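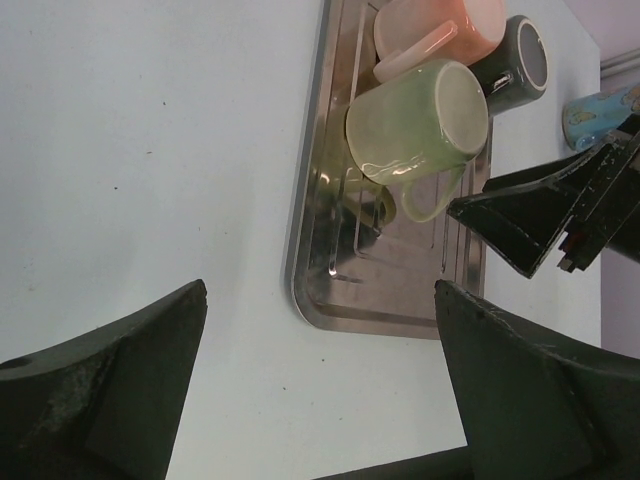 Bimanual mug regrasp on a steel tray, wrist cams useless?

Control and Planning > Perception

traylag
Posted 10:40
Right so. Two arms, mugs onto a metal tray, some of the mugs lying on their sides. Planner is the Destero one, stock config apart from the tray height. Perception is a depth net off both wrist cams, fused, then grasp candidates, then plan.
Problem is the tray. Polished steel, rounded corners, and the depth goes mad over it. Net sees the reflection of a mug and puts a second mug UNDER the table. Grasp scorer then rather likes the second mug. Planner quite rightly says no, collision, retry, retry, abort.
Went through the logs, 237 aborts out of 1000 plan requests. All but a handful had a candidate below the tray plane.
Anyone had this? Don't want to just bin everything under z = tray, feels like cheating.

ohmsteader
Posted 10:52
Bin everything under z = tray. Not cheating, it's a table. Nothing lives under there.

pidwink
Posted 11:05
What ohmsteader said but careful where you do it. If you clip the cloud before fusion you lose the tray rim as well and then the fingers clout it on the way in. Clip candidates, leave the cloud alone.

traylag
Posted 11:09
ok clipping candidates is easy. But the reflection also drags the pose of the real mug down, 6mm or so low on the shiny ones. Green one is worst, it's glossy as anything and lying flat.

kettle_frames
Posted 11:31
Going to disagree with everybody. You've a fixed camera as well surely? Use that for pose and keep wrist cams for the last few cm. Fusing two moving views over a mirror is asking for it, the reflection moves when the camera moves and the net has no idea what to do with that.
We ran Soltetti's tracker from one fixed view for months, dull as ditchwater, worked.

pidwink
Posted 11:38
Fixed view is fine until both grippers are in the middle, then you can't see a thing. It's a two arm job, the grippers ARE in the middle.

kettle_frames
Posted 11:40
Then hold the last good pose. Mugs don't wander off.

pidwink
Posted 11:44
They do when you're touching them?? Round thing on its side on polished metal. It rolls.

traylag
Posted 12:15
There's a fixed one yes, only used it for watching. Had a look at what it gets mid grasp on the cream mug. Both tips right in by the mug, pink and dark green ones behind partly covered. So I'd say pidwink has a point, but the top edge of the cream one is in clear view and that might be enough to track off?

Things to try, from the thread so far:

1. Clip grasp candidates under the tray plane, leave the cloud as is.
2. Fixed cam for pose up to contact, wrist cams after. Shot for kettle_frames, tell me if you'd trust a pose from this:

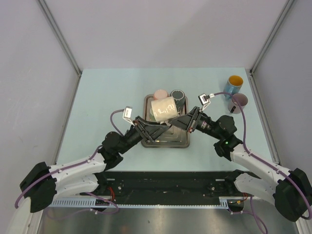

3. Mask the tray floor in the depth net input, keep the rim.
4. Slow the two arm approach down so the tracker has a chance. Last resort, cycle time is poor enough.

kettle_frames
Posted 12:29
I'd trust that up to contact, yes. Roll about the mug's own axis you won't get unless the handle shows, or it picks up on the writing. Do you need roll?

traylag
Posted 12:33
Only for placing. Not for the pick.

kettle_frames
Posted 12:34
Then stop worrying about it till the place.

ohmsteader
Posted 12:50
Other thing, check your cable margins. Those purple cables arch up a good way off the wrists, and the right one goes over the two mugs at the back. Does Destero know about cables? Ours didn't. Model was arm plus gripper and that's your lot. We stuck a fat capsule on each wrist link and lost a bit of workspace, fair trade.

traylag
Posted 12:58
It does not know about cables no. Will add capsules. Ta

semi_rigid
Posted 13:20
Just put a matt mat in the tray. Why is this a software thread

ohmsteader
Posted 13:22
because he posted it in the software section

traylag
Posted 13:26
Customer tray, has to stay bare metal. Asked already.

semi_rigid
Posted 13:27
fair enough

pidwink
Posted 14:02
On 3, don't mask by colour, you'll eat half the grey mug. Mask by the tray polygon from calibration, reproject per frame. Crichton toolbox has a function for it, the docs are wrong though, it wants the transform the other way round from what they say. Lost an afternoon to that.

traylag
Posted 16:45
Update. Did 1 and 3, and the capsules. 600 requests since lunch, in sim replay of the logged clouds, aborts down to 19. Most of those are the capsules being too fat I think. Pose still a bit low on the green one but within what the fingers soak up.
Not tried 2 yet, timestamps between fixed cam and wrist cams are off by about half a frame and I want that sorted frist.

kettle_frames
Posted 16:51
Half a frame won't matter while the mug's lying still, just try it.

pidwink
Posted 16:58
it'll matter the second it gets touched. sort the timestamps

traylag
Posted 17:10
Sorting the timestamps. Semside sync tool or roll my own? Have only used theirs for one camera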